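Lastia open day – is it worth taking children?

Posted by Nadine Mahasneh, 30 Aug 2025

We've got places for the Lastia robotics open day next month and I'm trying to work out whether my two (11 and six) will get anything from it. The programme just says "household tasks at the counter". Has anyone been? Do you get close, or is it all behind a rope?

Widad Khasawneh
2094 points

Go, go, go! We went in May and I'm still boring people with it. You stand right by the counter, near enough to hear the joints whirr, and the arms handle ordinary things you'd have at home. There's a screen next to each one showing the view from the wrist, and my daughter wouldn't leave it. A baby bottle with green handles filled nearly the whole picture, so close that you could make out the measuring marks up the side (the larger numbers come out back to front, seen through the plastic – she loved that). To the left of it was a dark purple vase of artificial flowers, and she kept looking from the screen to the counter to match things up.

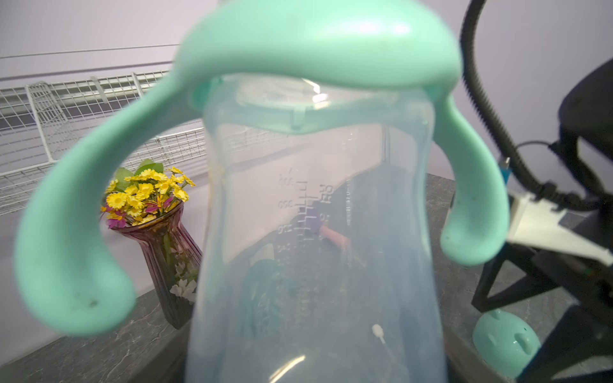

Practical bits
Each turn at the counter lasts about 15 minutes. Ask for Ziad if he's on, he's brilliant with children and lets them pick what the arm tries next. Parking is round the back, off Rizk Lane. Bring a snack – the café shuts early.

Elie Boutros
61 points

Agree with Widad, mostly. The six-year-old may get fidgety, as the arms are slower than you'd expect. Mine liked the sticker table best.

Dalia Mägi

is there step free access does anyone know? we're coming with a pushchair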